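Week 4: Wallets, keys and who really holds the coins

Reading for this week was the Serkia chapter on custody. If you skipped it, these notes will get you through the seminar but not through the paper.

Start with the plain fact most buyers miss. A coin is an entry on a shared ledger, and a wallet holds none of them. What it holds is a private key, a long number that lets you sign for a move. Lose the number and the entry sits there forever, in full view, like a cake in a locked bakery.

Two ways to hold a key:

Self-custody. You keep it. Freedom, privacy, and a seed phrase on a scrap of paper you will one day mistake for a grocery list.

Hosted custody. An exchange keeps it and shows you a balance. The balance is a promise. Promises rank somewhere in the line of creditors, usually behind the lawyers. 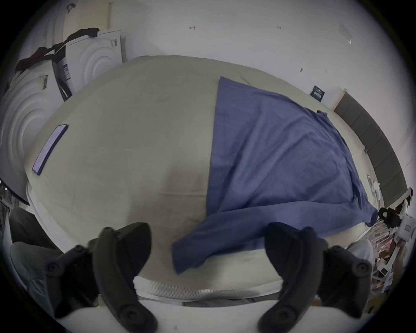
One student objected last Tuesday that a bank balance is a promise too, so why pick on exchanges? Fair. The answer lies in what stands behind the promise: deposit insurance, capital rules, a regulator who picks up the phone. Many exchanges offer a help page.

Our case is Veva, a made-to-measure mess. Veva kept customer coins in one pooled wallet and tracked who owned what in its own books. When withdrawals were frozen, 2651 accounts were open and the pool covered about 8 percent of what the books said it should. The rest had been lent to Sestavel, a trading desk with the same two owners and, for a while, the same front door.

Questions the court had to settle:

Did customers own coins, or did they own a claim on Veva?
Did the terms of service allow lending? (Clause 100. Yes, there was a clause 100.)
At what date should the claims be priced?

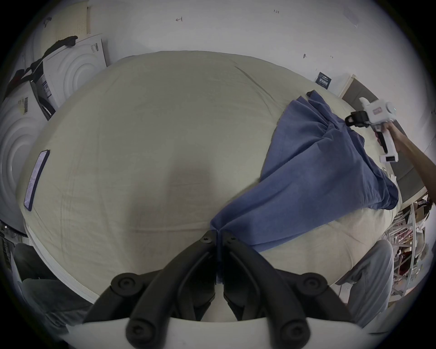
Pricing was the ugly one. Claims were fixed at the day of the freeze, and the market then doubled. Customers were told they would be paid a share of the old price, in dollars, later.

Compare Hemmin, which held each client's coins at a separate address and went broke in a far duller way. Clients got their coins back. Dull is worth paying for.

For next week: read both sets of terms and mark every use of the word "may."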